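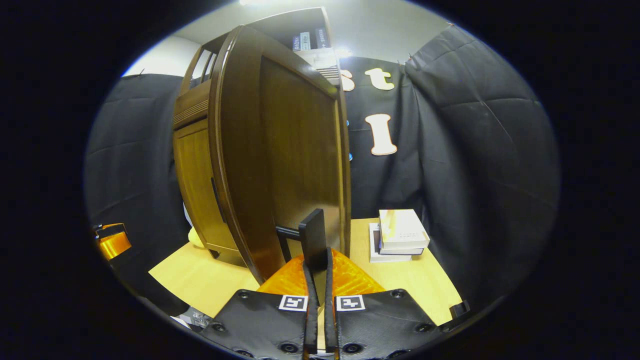
One reader of the earlier draft objected that a cabinet should be scored by its volume alone, and that where people choose to put things inside it is a matter of habit and falls outside a study of furniture. The same reader asked why the open parts of a cabinet were treated apart from the closed parts when both are sold as one piece.

Posted July 2026 by the Skutitz Storage Study Group

4.2 Open and closed compartments

We kept the two apart. The maker's volume figure gives the space a cabinet offers when empty, and it treats a liter behind a door the same as a liter on an open shelf. In the Skutitz rooms the two were used differently. Paper in daily use was kept on open shelves or on top of the furniture, and closed compartments filled later, if they filled at all. A single volume score would hide this difference, and the closed part would carry most of the score because it is usually the larger part.

For scoring, each cabinet was divided into four zones: the top surface, the open shelf, the drawer, and the closed base. A zone was recorded as in use if at least one item rested in it at the time of the visit. Loose hardware was not counted as an item. The drawer was scored only when the occupant agreed to open it; otherwise it was entered as unknown and left out of the totals.

The sample consisted of 16 cabinets, all with a hutch or raised section over a base with doors. The Damach and Meritmont pieces in the sample differ in trim and door size, but the zones could be assigned in both without change. Freestanding bookcases and wall units were excluded.

Figure 2 shows the division on a wooden cabinet with its two doors fully open. Three upright binders stand at the right of the open shelf, above the drawer front. In the base, both the single shelf and the bottom deck are empty. The drawer is closed and was entered as unknown.

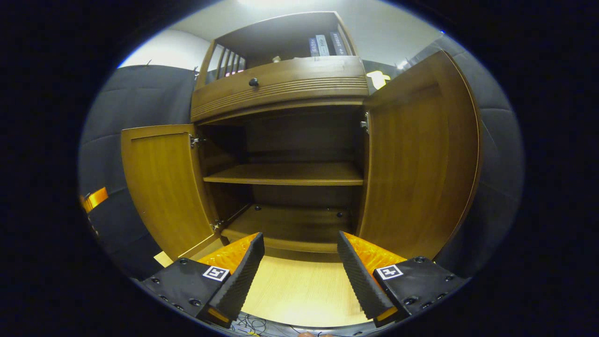
The base of a cabinet of this type has two costs that the open shelf does not have. The first is door swing. Hinged doors need clear space in front and to the side, and on a tabletop that space is often already taken by other work. The second is the fixed shelf height. Where a single shelf divides the base at mid-height, tall binders may fit in neither half, while the open shelf above takes them upright. We measured shelf clearance in 10 of the cabinets and found that binder height was the limit in most of them.

Lumenta uses cookies to remember your reading settings. Accept all / Manage choices

Load was not a limit in any case. The occupants kept paper, and no shelf was reported as sagging. We therefore did not repeat the load test described in Section 3, in which shelves were cycled 3000 times.

The zone method has weak points. A single item places a zone in use, so a shelf holding one small object scores the same as a full one. We considered a fill score from 0 to 100 but dropped it after two raters disagreed on partly filled shelves. The visits also took place in September, when several rooms had recently changed hands, and some bases may have been empty for that reason alone. Section 4.3 repeats the comparison with those rooms removed.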